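The Grurby open day, or how I spent a morning rooting for a gripper

Grurby sits at the far end of an industrial park, past a tile warehouse and a place that sells hot tubs. The invitation said 9:30 sharp. At 9:30 sharp there were eleven of us in the lobby wearing visitor stickers and a coffee machine that wanted a code. Rokeya Howlader came out to get us, apologized for the machine, and did not know the code either.

I had come for the gripper comparison. My employer has been talking about buying one since March, and by "talking" I mean forwarding each other the same two brochures. Grurby sells four makes and says it has no favorites, which I believed until I saw which one had the good table by the window.

The first stop was the Fukwood, a suction unit with a very nice carrying case. It costs 2,670 dollars, and Rokeya read out the price in the tone of a waiter describing the lobster. It picked up a phone box, a paperback, and a shrink-wrapped pack of index cards. Then Hongmei Bai, who had driven three hours and was going to get her money's worth from a free event, handed over a knitted glove. The Fukwood hissed at the glove for quite a while. We moved on.

Next came the Pandari, a black two-finger parallel gripper at 978 dollars with a small camera up by the wrist. Sunil Haque was running it, and he is the sort of demonstrator I like, in that he talks to the visitors and swears quietly at the laptop. He put the wrist camera's view up on a big monitor and turned it so we could all see what the arm had to work with. The fingers take up a lot of the picture. I had read the phrase "partial self-occlusion" in the brochure and skipped straight over it. 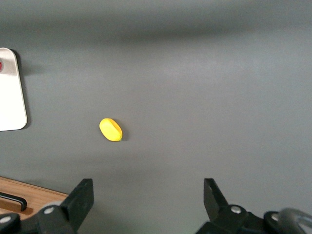
Small rounded things are the hard part, according to Sunil. A box gives you two flat sides to squeeze. Something shaped like a bean gives you a choice of bad places to put your fingers, and the flat black plates that come as standard don't forgive much. You can buy softer pads. You can always buy softer pads.

He ran 15 attempts with the camera mounted where it ships, then moved it a little higher on a bracket and ran 15 more. The second set went better, and I would give you the scores if Hongmei and I had not written down different ones. Our main disagreement was over whether a pick counts if the object goes up and then leaves on its own. She says yes. I would not want her running my warehouse.

What I did take away is that the closing speed matters more than I'd assumed. Sunil had it turned well down from the factory setting. At full speed, he said, the first finger to arrive simply bats the thing out of the way, and you end up with a fast, expensive machine for playing table hockey. He let Vasanthi Kodikara try the slider. She went directly to full speed, as any of us would have.

The Echeverría was supposed to be third. It was on the schedule and it had a table and a little sign, and the controller was asking for a license file that lived with Mitali Marikar, who was at a different open day. We admired it for a few minutes. It has a lovely finish.

Lunch was sandwiches. In the afternoon there was a talk on controllers with around 200 slides, of which I can vouch for the first thirty. The useful bit was a chart of delay between camera and motor, and it came early, so if they post the deck you can stop there.

I'm leaning toward the Pandari with the raised bracket, pending a look at what the pads cost. Rokeya has promised a second session for the Echeverría once the license turns up, and I've said I'll go. Bring your own coffee.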